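Durnach小楼入冬安全检查表（附检查意见）

检查日期：2018年11月24日
地点：Drudham，Durnach小楼，客房6间，楼上楼下全部走到
检查人：Hala Masri
抄送：Wodora民宿合作社各家房东

先说一句：这栋楼今年的底子真好！去年我从地下室爬上来的时候满头蜘蛛网，本子上密密麻麻全是“待办”，今年翻了几页才碰到第一个要画圈的地方。房东夏天把楼梯间重新刷了，锅炉间也清出来了，走进去心情都不一样。下面照老规矩，一项一项写结果，后面跟我的意见。“合格”就是可以放心接客，“待办”是首批滑雪客人到之前要弄好，“留意”是现在没毛病，冬天里多看几眼。

合作社里别家要拿这张表回去自己用，尽管拿，改成自家的样子就行。意见那部分我写得啰嗦，嫌长可以只看结果。

一、室外与入口

院门及门闩
结果：合格
意见：门闩上过油了，单手一推就开。客人拖着箱子来，最怕的就是跟院门较劲，这个改得太好了。

石板小路
结果：待办
意见：靠水龙头那块石板翘起一个角，我穿着厚底靴都绊了一下。撬起来垫一层沙子再放回去，半个下午的活儿。趁地还没冻硬赶紧做，冻上以后就只能等开春了。

入口台阶
结果：合格
意见：防滑条换成了带颗粒的那种，我拎了半桶水泼上去，来来回回踩，抓地力让人惊喜。强烈建议别家也看看！台阶边缘的浅色油漆也保留着，傍晚回来看得很清楚。

扶手
结果：合格
意见：用全身重量往外拉过，纹丝不动。螺丝帽上有一点点浮锈，擦掉就好。

门灯
结果：留意
意见：感应有点慢，人走到门口才亮。把探头往下压一点试试。压完请一个个子矮的朋友走一遍，去年就有客人的孩子在黑暗里站着挥手，灯就是不理他。

屋檐与排水槽
结果：待办
意见：北面的排水槽里还有落叶，站在楼上浴室窗口就能看见。清的时候梯子底下一定要有人扶。顺带把落水管口的铁丝网装回去，我在工具棚的窗台上看见它了。

除雪工具
结果：合格
意见：雪铲、扫帚、一袋撒路用的粗砂，整整齐齐挂在门廊里面。放在门里面！不用先挖开雪才能拿到雪铲，懂的人都懂。

二、锅炉间与供暖

锅炉外观
结果：合格
意见：Karaki的老锅炉，擦得锃亮。接口处拿纸巾挨个摸过，纸巾都是干的。

锅炉年检单
结果：合格
意见：贴在门背后，签字和盖章齐全。去年是塞在抽屉里的，我找了好半天。贴墙上就对了。

压力表
结果：留意
意见：冷机时指针在绿区偏低的位置。刚入冬这样没有问题，暖气片都放完气以后再看一次，掉出绿区就补水。补水的步骤房东手写了一张卡片挂在阀门上，字大，图也画得可爱，我抄了一份带走。

烟道
结果：合格
意见：扫烟道的师傅来过，单据我看了。出烟口从院子里望上去很干净，没有鸟窝。

一氧化碳报警器
结果：待办
意见：锅炉间的那只按下测试键声音洪亮，非常好。楼上走廊的那只按了没有反应，换过新电池还是不响，请直接换一只新的。这条请排在所有待办的最前面，新的没装好之前楼上客房先别住人。

暖气片
结果：合格，个别放气
意见：逐个房间摸过，上半截都热。靠花园那间客房的暖气片底下咕噜咕噜响，放一放气就安静了。放气钥匙请拴根绳子挂在锅炉间，这个小东西每年都要失踪一回。

储物
结果：合格
意见：锅炉周围空出来了，油漆桶和纸箱全部搬走。我在本子上画了一颗星。这是今年全楼最大的进步，没有之一！

三、水

总阀门
结果：合格
意见：能顺利关到底，也能顺利打开。水表读数397，记在这里，下个月抄表的时候好对照。

防冻
结果：待办
意见：室外水龙头的内阀还没有关。关掉内阀，打开外面的龙头把余水放干净，然后让外面的龙头敞着过冬。工具棚那一段管子的保温套裂了，胶带缠过，缠得很用心，不过还是换新的吧。

热水温度
结果：合格
意见：各浴室都放过水，热得很快，温度稳定，没有烫手的情况。离锅炉最远的那间要多等一会儿，房东在镜子旁边贴了张小条子提醒客人，语气特别客气，读了会笑。

浴室地面
结果：合格
意见：防滑垫全部洗过晒过，背面的吸盘都吸得住。有一张边角卷了，先用着，下次采购时换。

下水
结果：留意
意见：楼下洗手盆走水偏慢。把存水弯拧下来冲一冲，多半是头发。

四、电

配电箱
结果：合格
意见：每个开关的标签都重新写过，打印的，再也不用猜“客2旧”是什么意思。漏电保护按测试键，立刻跳闸，复位正常。

插座
结果：待办
意见：楼梯口那只插座面板松了，墙里的盒子没有固定牢。请电工来做，自己别拆。其余客房的插座拿测试插头一只只试过，接线全对。

延长线
结果：合格
意见：只在客厅看到一条，给落地灯用的，贴着墙走，上面没有压地毯。赞！

床头灯
结果：合格
意见：灯泡瓦数都在灯罩标注的范围内。有一间的灯罩稍微歪了，我顺手扶正了。

电热毯
结果：留意
意见：叠放的那几条里有折痕比较深的。收纳的时候请卷起来，发给客人之前通电试一遍，摸一摸有没有局部特别热的地方。说明书跟毯子放在同一个袋子里，别分家。

应急照明
结果：合格
意见：拉了总闸试的，楼梯和走廊的应急灯马上亮起来，亮度足够看清每一级台阶。我在黑暗里站了好一会儿，就为了看看它能撑多久，结果房东先受不了了，说汤还在炉子上呢。

五、厨房

灶具
结果：合格
意见：每个火头都点过，火苗蓝色，熄火保护正常。燃气软管上的日期还在有效期里。

灭火毯
结果：合格
意见：挂在门边，伸手就够得到，位置选得聪明。去年挂在灶台上方，真着火的时候得把胳膊伸过火苗去拿，现在好了。

灭火器
结果：合格
意见：全楼2只，厨房一只，楼上走廊一只。压力正常，铅封完好，瓶身擦得没有灰。

抽油烟机滤网
结果：留意
意见：洗过，角落里还有一点油。下一次泡久一些。

刀具
结果：合格
意见：磁条吸得很紧，高度在小朋友够不着的地方。

冰箱
结果：合格
意见：温度计显示正常，门封条夹一张纸拉不出来。后背的散热网吸过尘，难得有人记得这里！

清洁剂
结果：待办
意见：水槽下面的柜子没有儿童锁，里面有洁厕剂和除垢剂。装一把锁，或者搬到高柜里去。有一瓶没有标签的透明液体，问了一圈也说不清是什么，请按危险废物送回收点。

六、公共区域的家具与地面

每年写到这一段我都特别来劲。消防有规定，电路有规定，家具就全看屋主上不上心，而客人受的小伤，磕膝盖、夹手指、滑一跤，偏偏常常出在这里。

木地板
结果：合格，一处留意
意见：餐厅那边新打了一层蜡，亮得可以照人，漂亮极了。漂亮归漂亮，穿羊毛袜子走一走就知道有多滑。请在进餐厅的门口备一筐室内拖鞋，底子带胶点的。打蜡间隔可以拉长，一年一次足够了。板缝挨个看过，没有翘起的边，也没有冒头的钉子。

地毯
结果：合格
意见：底下都垫了防滑网，四角压得平。

椅子
结果：合格
意见：我的老办法，坐上去左右晃，再往后靠，听声音。有一把嘎吱响，榫头还是紧的，响的是座面的螺丝，拧半圈就好。椅脚毛毡垫全部换过新的，拖动的时候安静得很。

餐桌
结果：合格
意见：浅色木头的长方形餐桌，细细的、带一点弧度的桌腿，这类桌子我打心眼里喜欢，轻巧，木纹里的节疤也好看。检查的时候要多花点心思在腿上：两手压住桌角往下按，换着角按，看有没有哪条腿离地；再蹲下去看桌腿和桌面接合的地方有没有细缝。腿往外弯的款式，还要站到桌边走一圈，看脚尖会不会踢到。高脚的木碗、花瓶一类重心高的东西，往桌子里面放，离桌沿远一点。
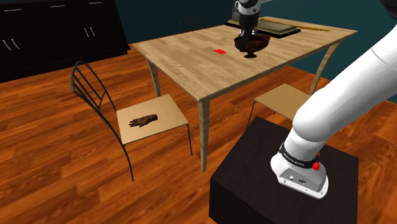 七、楼梯与走廊

楼梯扶手
结果：合格
意见：从上到下摸过，没有毛刺。新刷的漆干透了，手感顺滑。

踏板
结果：合格
意见：每一级都踩了中间再踩两边。声音有，松动没有。老楼梯嘛，出点声音是它的权利！

小孩门栏
结果：合格
意见：全楼2副，楼梯上下各一副，锁扣弹得很干脆。请在欢迎册里写明怎么开，去年有位客人琢磨不出来，直接跨过去了，差点摔着。

走廊宽度
结果：待办
意见：楼上走廊靠墙放了一只洗衣架，晾满床单的时候过人要侧身。这里是疏散路线，请把洗衣架搬去洗衣间。只搬一样东西就能变合格，多划算。

疏散图
结果：合格
意见：每间客房门后都有，方向和实际一致。我特意拿着图站在门口对了一遍，左右没有画反。别笑，去年在别家真的见过画反的。

烟雾报警器
结果：合格
意见：每间客房、客厅、走廊全部按过测试键，耳朵到现在还嗡嗡的。电池统一换了新的，换电池的日子写在外壳的小贴纸上，这个做法值得全合作社推广！

八、客房

门锁
结果：合格
意见：从里面开门不用钥匙，逃生时拧一下就能出去。备用钥匙在前台的铁盒里，编号清楚。

窗户
结果：留意
意见：开关都顺。朝北那间的窗扇下沿有点膨胀，要用力推，等暖气开上一阵子再看看，不行就刨掉一薄层。楼上窗户的限位器全部有效。

窗帘绳
结果：待办
意见：靠花园的那间还是老式的拉绳圈，垂得很低。装绳扣固定在墙上，或者剪开换成拉杆。带小孩的家庭住进来之前一定要弄好。

床架
结果：合格
意见：螺丝拧过，床板没有断的。上下铺的护栏高度够，梯子钩得牢。我爬上去躺了一下，舒服得差点不想下来写报告。

衣柜
结果：合格
意见：高柜都用角铁固定在墙上了。拉开全部抽屉，柜子不往前倾。

九、壁炉与客厅

炉膛
结果：合格
意见：耐火砖完整，没有贯穿的裂纹。灰清过了。

炉前挡火板
结果：合格
意见：稳，盖得住整个炉口。地上的石板伸出来的宽度也够，火星崩不到木地板。

柴火
结果：合格
意见：拿两根对敲，声音清脆，劈得长短一致，堆得像画一样。炉子旁边只留当天要用的量，其余的放在棚子里。

灰桶
结果：待办
意见：现在用的是塑料桶。换成带盖的金属桶，放在室外石板地上，离墙远一些，灰放凉几天再倒。

引火物
结果：留意
意见：火柴和引火块放在壁炉台上，大人方便，大一点的孩子踮脚也方便。挪到旁边的锁柜里吧。

十、急救与联络

急救箱
结果：合格
意见：内容齐全，过期的消毒棉已经换掉。盖子里贴了清单，用掉一样就划一样，补货的时候一目了然。

电话单
结果：合格
意见：急救、消防、值班医生、房东手机、Wodora值班电话，字体够大，贴在座机上方。座机还能用，拨了一通试的。

手电筒
结果：合格
意见：每间客房床头柜里都有，全部点亮过。

门牌
结果：留意
意见：从路上看，门牌被常春藤遮住了一点。剪一剪，让救护车夜里找得到。

客人欢迎册
结果：合格
意见：安全那一页放在最前面，短短几行，看得下去。建议把垃圾分类往后挪一页，给积雪天的停车说明腾个位置，滑雪季问得最多的就是停车。

待办汇总，按先后排

楼上走廊一氧化碳报警器换新，换好之前楼上不接客
靠花园客房的窗帘拉绳
室外龙头内阀与工具棚保温套
楼梯口插座面板，请电工
水槽下柜子装锁，无标签液体送走
走廊洗衣架搬到洗衣间
灰桶换金属带盖
翘起的石板
北面排水槽和落水管口的网

房东问我留意项要不要也逐条回复，不用，在表上打个勾、写上看过的日子就可以。待办项请每做完一条就发我一声，有单据的拍个单据。

补充意见

有两件事表格里没有格子写，放在这里。

第一件，冬天换气。暖气一开大家都舍不得开窗，浴室天花板的角落就容易长霉斑。Durnach小楼今年还没有，继续保持！每间退房打扫的时候把窗户全敞开，趁换床单的工夫透一透，再关上。浴室门不要关着晾毛巾。

第二件，钥匙交接。房东冬天会请亲戚来顶几天班，请把总水阀、总电闸、锅炉停机按钮这几个位置带着他们走一遍，让他们亲手摸到，光在电话里讲是记不住的。我在别家试过，房东在电话那头说“左边那个红的”，结果左边有一排红的。

这张表用的还是合作社的旧模板，第六段是我自己加的。别家的朋友要是也想加什么项目，写信告诉我，下回修订时一起放进去。特别想听听有地下室的几家怎么查除湿机，我手上的办法还很土，就是把水箱拎起来看看满没满。

复查放在首批客人入住前，到时候只看待办项，不会占用太久。房东说复查那天还煮汤，那我一定准时到！

检查人签名：Hala Masri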